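Home composting with a sealed hot bin: frequently asked questions

By Sidra Chaudhry
February
6 min read
4 comments
2 shares

These questions come from households using the Plelwood insulated bin, though most of the answers apply to any closed composter with a lid, a base vent and a hatch. Open heaps and wormeries behave differently and are covered elsewhere.

Where should the bin stand?

On level ground, ideally paving slabs or compacted soil. The bin is heavy when full and will lean if one side sinks. Full sun is not required, as the heat comes from the material inside. Leave enough space in front of the hatch to get a spade in at a low angle. A bin pushed hard against a fence on three sides is difficult to empty, and the hinge side of the lid needs clearance too.

Does it need a soil base?

No. A sealed bin produces some liquid, and on a hard surface this collects in the base tray. On bare soil the tray can be left out and the liquid drains away. If the bin stands on decking, keep the tray in and empty it before it overflows. The liquid stains wood.

What counts as a green and what counts as a brown?

Greens are moist materials with a high nitrogen content: vegetable peelings, fruit, coffee grounds, grass clippings, soft plant stems. Browns are dry materials with a high carbon content: torn cardboard, dead leaves, shredded paper, straw, small woody prunings. The colour is only a guide. Coffee grounds are brown and count as green.

What ratio should be used?

Two parts green to one part brown by volume is a workable start for a sealed bin. Adjust from there. If the contents are wet and smell sour, add more brown. If they are dry and nothing changes from week to week, add more green or a little water. Published ratios are often given by weight of carbon to nitrogen, and these cannot be compared directly with a ratio by volume.

Is a thermometer necessary?

It is useful, particularly in the first few months. The Stevens probe supplied with the larger bin has a long stem and should be pushed into the upper third of the material, where most of the activity takes place. A reading taken through the lid measures the air gap and will be lower. Between 40 and 60 degrees is the working range. Below 20 degrees the material still breaks down, but slowly, and weed seeds will survive.

My bin has not heated up. What is wrong?

Usually there is too little in it. A sealed bin needs a depth of material of at least 40 centimetres before it holds heat. Half a caddy of peelings in the bottom of a large bin will stay at air temperature. Save up material and load it in one go, mixed with shredded browns. The other common cause is a closed base vent. Check that it has not been blocked by compacted waste.

In cold weather a new bin can be started with a hot water bottle. Use a rigid container with a screw lid, bury it in the centre of the load, and take it out the following day.

Does the material have to be turned?

Not in the way that an open heap does. Mix each new addition into the top layer with a hand fork and leave the lower layers alone. Coarse woody chips keep air channels open and do most of the work that turning would do. If the lower part has packed down into a solid mass, empty it and start again with more chips – digging at it through the hatch rarely helps.

Can cooked food go in?

Small amounts can, provided the bin is running above 40 degrees and the lid closes properly. Bury it beneath the surface. Do not add liquids, fats or oils. Meat and fish should be left out until the bin has held its temperature for a month. Some councils collect cooked food separately, and this may be the simpler route.

Are compostable bags suitable?

Only those marked for home composting. Bags marked for industrial composting need a higher temperature, held for longer than a garden bin can manage, and will come out largely whole. The Skindeo caddy liners are the home type. Tear them open when adding them so that the contents mix with the browns.

Does fruit need any preparation? 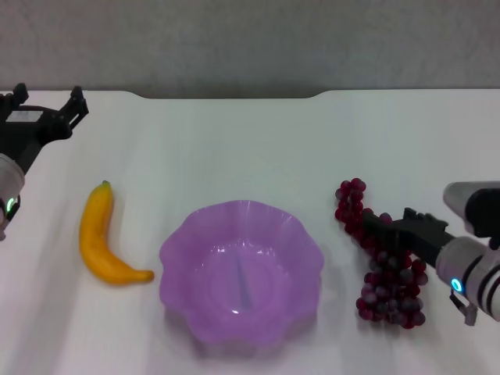
Cutting fruit into smaller pieces shortens the time it takes to break down, because more of the surface is exposed. Banana skins can be added whole but will go faster in strips. Whole grapes stay intact for some time and should be crushed. Citrus peel is acceptable in a mixed load. The long-standing advice against it applies mainly to wormeries. Peel off any stickers first, as most are plastic and will be found in the finished compost.

Large quantities of fruit, such as windfall apples, release a great deal of water. Add them over several weeks with extra cardboard.

How are fruit flies controlled?

Cover each addition with a layer of browns and keep the lid shut. Flies generally arrive as eggs on the skins, so a kitchen caddy that stands for a week in summer is the usual source. Empty it every 2 days in warm weather. A bin running hot will have few flies, because the surface is too warm for the larvae. Sprays should not be used inside the bin.

What about rats?

A sealed bin in good repair is not easy to enter. Inspect the base and the hatch for gnawing, and fit the Sirnum mesh plate if the bin stands on soil. Do not leave spilt food around the base. If there is an existing burrow nearby, deal with it before the bin is installed.

When is the compost ready?

Material at the hatch is normally usable after three months in summer and up to six in winter. It should be dark, crumbly or slightly sticky, and smell of earth. Compost from a sealed bin tends to be wetter than compost from an open heap. Leave it in a vented sack for a few weeks if it is to be sieved.

Remove no more than the lower third at one time. The rest will drop, and the bin will need topping up to recover its heat.

Can it be used for seeds?

Not on its own. It is too rich and will scorch seedlings. Mix one part compost with three parts of a low-nutrient base such as leaf mould or coir. For established beds it can be spread as a mulch, 5 centimetres deep, kept clear of stems.

The lid seal has come away. Can it be replaced?

Yes. Seals are sold by the metre. Clean the channel with warm water, let it dry fully, and press the new strip in, starting at the hinge. Do not stretch it, as it will shrink back and leave a gap at the join.

4 comments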